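The Lounge Corner at Mestville – Gallery

We refitted the lounge corner of the Mestville workroom in May. The budget was 2,000, most of it spent on seating, and the rest went on tables and a few odds and ends from Szalai. Anneli Laaksonen chose the fabrics and Myrto Christodoulou did the measuring. This page is for people who asked what we bought and how it looks in use.

The floor stayed as it was. We had thought about a rug, but chairs without legs drag on a rug and the edges curl. The pale tile is easy to sweep and goes with nearly everything.

Seating was the slow part. We looked at 19 chairs before settling on the tub shape. Armchairs with wide arms took up too much of the walkway, and the dining chairs we tried were fine for 20 minutes and no longer. A tub chair keeps its arms and back in one piece – you can turn it to face the table or the window without thinking about which way it goes. 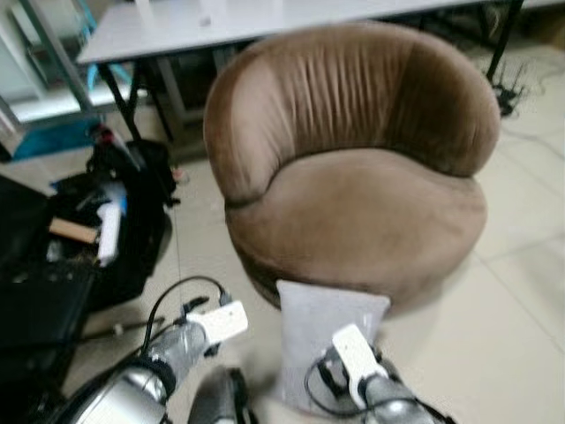

Brown velvet tub chair with pleated back, and the light gray cushion at the front of the seat.

The pleats run up and down the inside of the back. They do collect crumbs, so a soft brush is kept in the cupboard by the door. Brush downward, then go around the seam where the back meets the seat. Velvet shows marks when it is brushed in both directions, though they even out after a day or so.

The gray cushion is from Oser. Anneli wanted something lighter than the chair, and the first one we ordered was so close to the brown that you lost it against the seat. We bought 2 of the gray ones. The second is a spare for when the first is being cleaned.

The light gray table behind the chair is for laptops and paperwork. Please leave enough space to pull the chair back from it, 80 cm if you can.

Still to come: a floor lamp and a wall shelf, both on order from Bokumance. Myrto has the measurements for the shelf – ask her before drilling anything on that side of the room.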